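Workshop > Notebooks > Dye Room > Natural Dyes
Print this page | E-mail this page

17 May 2020

Back to the madder today, after more dithering than I'd like to admit to in a shared notebook. The roots are the Flistdale ones, dug from the old bed at the bottom of the allotment and dried in the loft, and I have been hoarding them like a dragon. I finally weighed them out this morning and got 1,000 grams of dry root, which is a good deal more than I expected from a bed that size (and more than my poor coffee grinder wanted to deal with in one go).

The wool is the Pernham fleece, spun up over the winter in a fairly plain two-ply. I scoured it yesterday evening, let it cool in the pot overnight and mordanted it with alum this morning — no cream of tartar this time, as I'm still not convinced it does madder any favors. Last year's batch with the tartar came out on the orange side, very cheerful, but I had set my heart on a proper brick red and I sulked for a week.

Chopped and soaked roots went into the big pot in their net bag. I poured off the first soak and kept it in a bucket, because the yellows and browns come out early and it seems a shame to tip them down the drain when there are always odd skeins lying about in need of a color. Then fresh water, a spoonful of chalk, and up to temperature as slowly as the ring would go. Our water here is soft, and the Hestthorpe notes (blue binder, second shelf, please put it back when you're done!) are firm that madder likes a bit of lime.

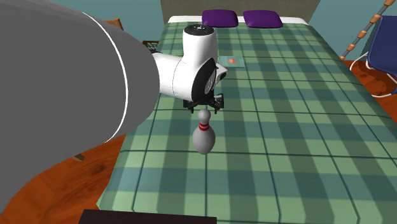 Kept it at 60 degrees for 2 hours, with me hovering over the thermometer the entire time. It crept up once while I was hunting for the long spoon, but I had the lid off and the ring down before it got anywhere near a simmer. Anyone who takes over a madder pot from me, do please watch this part. Too hot and the browns come through, and then you have a very nice skein the color of stewed tea.

I took one small skein out after 35 minutes to see how it was getting on. Soft coral, rather pretty, and I may do a whole batch that way for the Latuheru shawl, which wants something gentle next to the indigo. The rest are still in the pot and will stay there until tomorrow. I know the temptation is to fish them out and look, and I have looked, but only the once.

Still to do: rinse and dry the main batch, try the bucket of first soak on the gray skeins, cut snippets for the sample cards, and write up the lightfast strips from the weld, which have been taped to the window since heaven knows when. We also need more alum — the jar will do one more pot, if that.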